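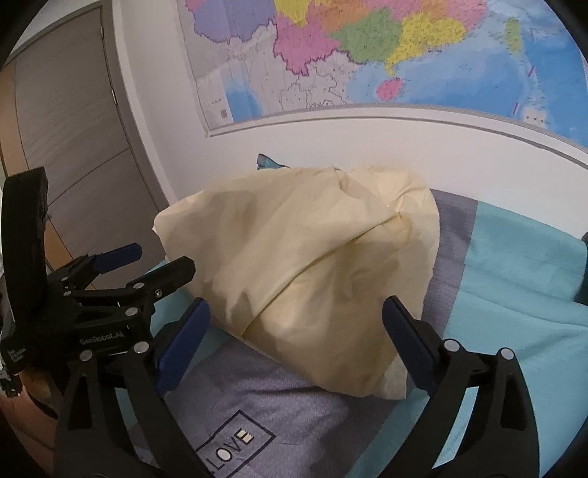 Yellow bedding on the bed, Ronda flat, back bedroom.

Bedroom turnaround pilot: progress report to the Brudeck fund
July. By the project lead, Ronda

The grant pays for two bedrooms to be kept in order on the Dizon routine: bed first, clothes second, everything else after. We have done 11 sessions. I was doubtful about the routine when we applied and I remain doubtful.

Beds are the easy part. A pillow gets straightened, the cover gets pulled flat, and the room looks better than it is. The Dizon checklist gives full marks at that point, which flatters our scores. Clothes left on the bed don't count against us at all, and I would like that changed before anyone compares our results with Natano's.

Spending stands at £600, mostly on pillowcases and spare sheets. I can't show that new linen has made the rooms any tidier. The old cotton cases crease, but so do the new ones after a wash.

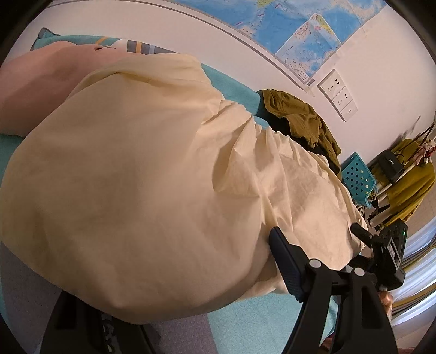
Should the pillows come off before the bed is made?
Take them off if there is a clear chair to put them on. Otherwise move them to the far end and make the bed in two halves.

The Tuesday session overran again because of sorting clothes. I propose dropping the target time and scoring the bed and the clothes separately. If the fund wants to keep one combined score, please tell us what it is meant to measure.

Comments

Fair point about the checklist. Ours looks great on paper too.

What did 600 quid of pillowcases replace?

Separate scores please, we asked for this last time.

Contact the Ronda office | © Brudeck | Back to top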